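Mollimby Folding Utility Table, White Top, Model 3973

Home / Tables / Folding and Utility / Mollimby 3973

In stock. Ships flat in one carton. Two people recommended for unloading.

The Mollimby 3973 is a folding table for kitchens, craft rooms, church halls and anywhere else that needs a work surface part of the time. It has a flat white top, a steel frame and legs that lock open with a sliding collar. It folds in half at the center and carries by a handle on the long side.

We have sold Mollimby tables since the shop opened and the 3973 replaces the older model with the rubber corner caps. The caps used to come off in storage. On this one the corners are rounded and molded as part of the top, so there is nothing to lose. The hinge is also new and sits lower than the old one, which leaves a narrower seam down the middle.

The top wipes clean with dish soap and warm water. Coffee, tea and most food will come off if you get to them the same day. Permanent marker and hair dye will not. For turmeric and tomato sauce, a paste of baking soda left on for an hour usually does the job. Do not use scouring powder or steel wool. They dull the finish, and a dull finish holds dirt.
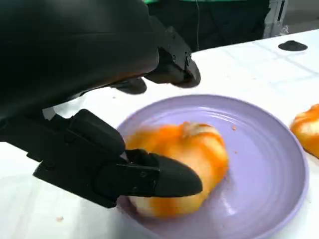 Everyday Use

Most buyers want this table for meals and food prep. It seats four for dinner with serving dishes in the middle, or six if the food is on another table. The surface has a very light texture, enough that plates stay put when someone bumps a leg. Put a board down before you cut anything. Knife marks in the top are not covered by the warranty and cannot be sanded out.

Hot pans need a trivet. The top will take a warm dinner plate or a mug with no trouble, but a skillet straight off the burner will leave a ring. The same goes for irons, hot glue guns and candles without a dish under them.

For sewing and cutting fabric, the standard height is low for standing work. The Flillberg leg risers fit the 3973 and bring it up to counter height. They are sold in sets of four and take a few minutes to put on. Do not stack one set on top of another.

Sizes and Weight

Length open: 6 feet
Width: 30 inches
Height: 29 inches
Folded: 36 by 30 inches, 3 1/2 inches thick
Weight: 40 pounds
Frame: powder-coated steel, gray
Feet: non-marking plastic, replaceable

Setting It Up

Lay the folded table on its long edge and release the latch next to the handle. Open the halves until the top is straight, then swing out each pair of legs and push the collar down over the brace. You should hear a click from each one. Turn the table over with a person at each end – lifting from one side puts all the weight on the hinge.

To fold it, reverse the steps. Keep fingers away from the center seam. Store the table upright and dry. A garage is fine, but stand it on a scrap of wood if your floor gets damp.

Parts

Replacement feet, set of four
Leg collar, each
Center latch with 2 screws
Carry handle
Flillberg leg risers, set of four

The feet from the older Mollimby model are a slightly different diameter and will work loose on this one. If you are not sure which table you have, look for the number stamped on the underside near the latch.

Warranty

The frame and hinge are covered for 18 months from the date of purchase. The top is covered for the same period against cracking and warping in normal indoor use. Stains, cuts, burns and damage from outdoor storage are not covered. Keep your receipt or order number.

Customer Comments

"Used it all through January while our kitchen was torn out. We ate every meal on it. One of the collars was stiff at first and loosened up after a week." – Loan Vũ

"Good solid table. Heavier than I expected from the photos. My last one bowed in the middle and this one hasn't so far." – Fadi Qudah

"Wish it came in a color besides white. Cleans up fine." – Obaidul Gamage

Questions about parts or bulk orders go to Hanyu Cao at the order desk. Orders of ten or more ship on a pallet and need a delivery address with a loading dock or a liftgate request.

Prices and stock updated May 2026.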